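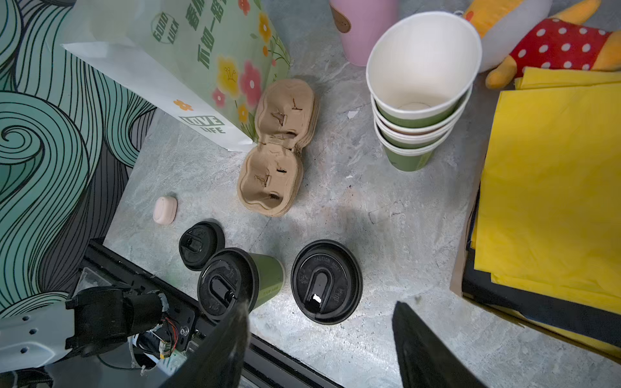

Workshop > Tips > Packing and Takeout

Tips Tools Kitchen Workbench Ask Us

Sharing a packing counter with robot arms

We put two arms on the takeout counter at Wendurgate in September. They pack bags while the crew handles drinks and the front window. Most of what we learned is about how people set the counter up, so these tips are for the crew.

Stage lids flat. A lid leaning on a cup slides, and then somebody has to stop the arm and reach in. Lay lids face up with a hand's width between them.

If a cup tips over, pause first and pick it up second. The pause button is by the register. Mikkel Fogh ran 3 shifts before he stopped grabbing for cups out of habit, and he has fast hands.

Open bags all the way. Run a fist down inside to square the bottom. Paper bags that have been folded for a month need it twice. Handles go to the outside, out of the opening.
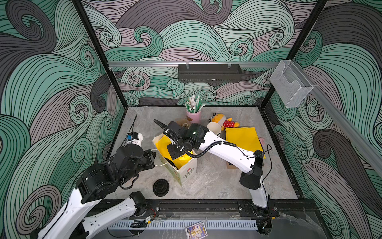
Right arm down in the mouth of a gift bag, with something bright yellow at the top.

Keep your own things off the counter. Phones and earbuds go on the shelf at Wogan's end.

Put straws in one upright cup near the back. Refill it before the rush, around 20 minutes ahead if you can.

Wipe the counter with the arms parked. Use a damp cloth, no spray near the motors or wires.

On the jobs themselves: hours did not go down here. On a day with 200 orders, the person who used to bag now restocks, checks tickets and deals with odd requests. Branwen Ellis likes it better. Elis Price says he misses bagging, because it was the one part of the shift when he could stand still. We swap places every 70 orders so the same person isn't stuck watching the arms all day.

Write down each stop and what caused it. Ours go in a notebook under the register, and Morfudd Craddock reads it at closing.

Filed under: Counter Work, Machines, Small Shops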